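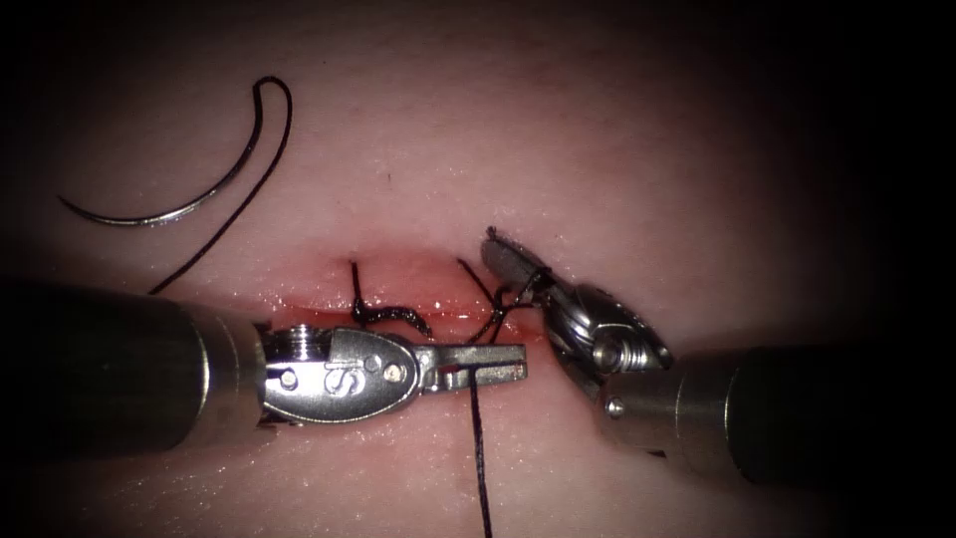
Skin you can buy by the box: Sotiris Deligiannis on practice pads

Home News Makers Interviews Back issues Contact

Print this page | E-mail to a friend

October 2021

Sotiris Deligiannis is late, then he's early for the next thing, so we do this standing up. Bench by the window, kettle on, a tray of pads between us. He makes suture pads for a living. Fake skin, with a fake wound in it, for people learning to close real ones.

First question, the obvious one. How does anybody end up doing this?

"I was making moulds for cake decorators," he says. "Silicone ones. Roses, shells, baby feet. A nurse I knew asked if I could do her something she could stitch, because the ones at her college were like stitching a thong. The shoe kind."

The first batch was awful. Too soft, thread went through it like wire through cheese. Second batch too hard. He called the third one Kullix and he still sells it, with the recipe changed so often he says the name is the only original part left.

What was wrong with the soft ones, exactly?

"They tore. You put your needle in a nice distance back from the edge, you come out the other side, you pull, and the thread just keeps travelling. Real skin has some fight in it. You want the student to feel when they're pulling too hard, but you don't want the pad wrecked the first time they do."

So it's layers. A thin tougher one on top, softer stuff under. He won't say what goes between them. A mesh, some people use, he says, and then changes the subject to colour.

Colour turns out to matter more than I'd thought. His cuts are reddish inside. The one at the top of this page has it too, the red showing between the two lips of the slit, pale thinking it was just for looks I said so.

"No no. It's so you can see what you've done. If you've closed it properly the red goes away. If there's red left, you've got a gap. If the edges have rolled under, you see that as well. You don't need a teacher standing there telling you."

And the straight cut across the middle? Every maker seems to have one.

"Everyone starts on it. I do pads with zigzags and curves, a flap, a nasty star-shaped one, and they sell, but the straight one gets worn out first. Every time. One straight line and people can spend a month on it."

He has a gripe about pre-cut wounds, mind you. A cut that comes out of a mould is too clean – both sides match, same depth all the way along. So with the dearer pad, the Vörös, he leaves it whole and the buyer cuts it. More mess, more swearing, better practice in his view. It costs 37 dollars and he knows that's a lot for a student.

Thread. Black, I notice, on everything in the tray.

"Black because you can see it. Against a pale pad, against the red, it doesn't matter, you can always find your tail. I tried sending out a blue one with the kits and got complaints. Then undyed, more complaints. So black."

Tails are his other subject. People leave them too long, or they lose the short end under the thread they're working with and tie a knot around nothing. He has me try. I lose the short end. Twice.

"Pull it all the way through until you've only got a little bit left. Less than you think. Now leave that bit alone. Everybody fiddles with it."

My knot holds. It's also pulled the edges up into a little ridge, like the crimp on a pasty. He looks at it for a while.

"Too tight. You want them touching, that's all. Skin swells. The pad doesn't, so the pad lets you get away with it and that's a fault in the pad, I'd fix it if I knew how."

How long does one last?

"A hundred stitches, if you move along and don't keep using the same holes. Fewer if you've got a big needle." He used to print "100 stitches" on the label, took it off when a customer counted.

Storage: flat, out of the sun, not stacked face to face or they pick up each other's marks. Dust is the enemy. They come out of the mould a bit shiny and a bit tacky, and by the end of a week on a desk there's fluff all over. Soap and water, pat dry, dab of talc if you must. He dosen't love talc. Kills the shine, and he likes the shine.

Names. Kullix, Vörös – where from?

"Vörös is Hungarian for red. Kullix isn't anything. My daughter said it." There was to be a third, Sineo, a thinner pad meant to be like eyelid or the back of an old person's hand. Out by September, was the plan. Didn't happen, the top layer kept peeling at the corners. He shows me one. It is peeling at the corners.

Most of the work now goes out through Rutorport, a supplier that puts the pads in its kits with scissors and a needle holder. Steady money. He'd still sooner sell them one at a time, he says, to somebody who writes back. Gets e-mails with photos of people's stitches. Answers most of them.

Any advice for someone starting on their first pad tonight?

"Sit down. Good light from the side. Do 2 stitches and stop and look at them before you do any more. People do a whole row and then look, and it's the same mistake all the way along."

Kettle's boiled. He's already putting his coat on.

Print this page | E-mail to a friend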